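Stirora Two-Arm Bench Kit, Reviewed on Small Chores

Reviewed by Zeyu Long, May 6, 2025

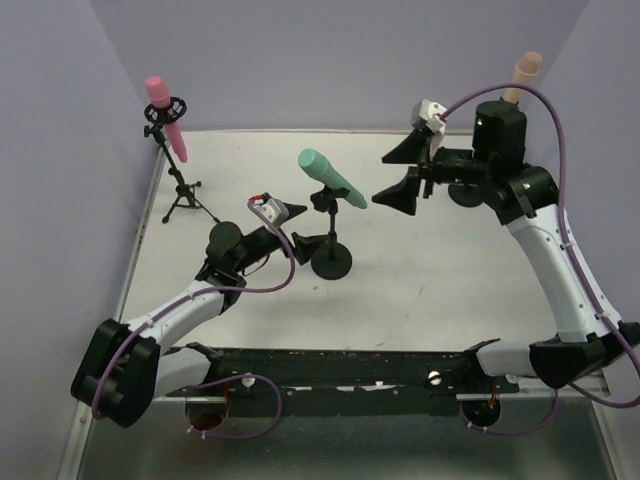
The Stirora kit is sold as a general-purpose pair of tabletop arms with two-finger grippers, and the product page lists "household tidying and light assembly" as supported work. I bought one in January to check that claim against tasks of the kind a rental shop does all day: put a microphone in its clip, take it out, set the stand back where it belongs. I logged 1,674 attempts.

Setup took an afternoon. The arms calibrate quickly and hold calibration well. The Mistura control software installs cleanly but writes its logs in a format that only Mistura reads, and the export tool drops timestamps. I ended up writing my own.

Picking up a microphone lying flat is a solved task at this price. Failures were rare and nearly all came from the handle rolling on contact. Seating the microphone in a clip is another matter. The clip has to be braced by one arm while the other pushes, and the push has to follow the tilt of the clip. When the angle is off by a few degrees the whole stand walks across the table. Of 433 seating attempts, 302 ended with the microphone fully home. A person does this without looking.

Shock mounts were worse. The rings give when pushed, so the arm reads contact early and stops. Raising the force limit fixed that and tipped the tripod. I did not find a setting that handled both.

Speed is the other limit. A full cycle – pick, brace, seat, release – averaged some 2 minutes. The older Lencho arm is slower per move but recovers from a dropped part on its own. The Stirora waits for an operator.

Cable routing deserves a note. Leave more slack at the elbow than the manual shows, and recheck the ties weekly. The Faleck gripper pads fit without modification and are worth the extra cost on smooth handles.

Recommended for labs and for patient hobbyists. For a shop that wants stands reset overnight with the lights off, wait for another generation.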